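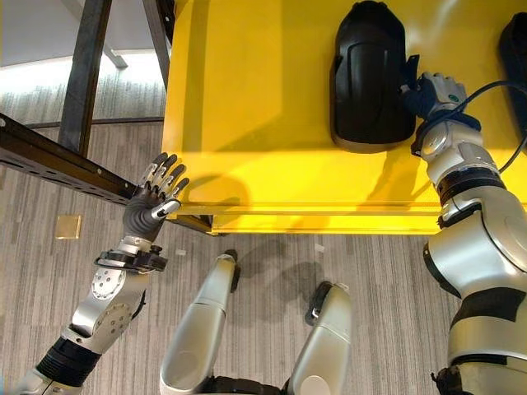
Hurker rethinks its yellow sorting table, and wants proof first

SKEMHAM, 2024-03-09 -- Hurker said today it will try glossy yellow tables with a raised front lip for handling black molded parts at its Skemham shop. The supplier, Avora, says dark parts are easier to spot on yellow. Hurker has not seen that shown to its satisfaction.

The trial covers 200 parts over 23 shifts. Glare off the shiny top is one worry, and scuffing is another. 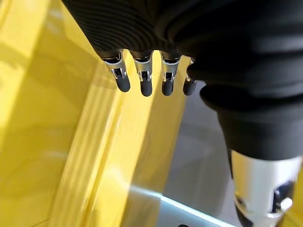
Tetsuya Tsuchiya said a bright color would not fix a slow bench, and that he would want the old gray tables kept until November. Hurker has agreed to keep 6 of them. Costache will publish the results, good or bad.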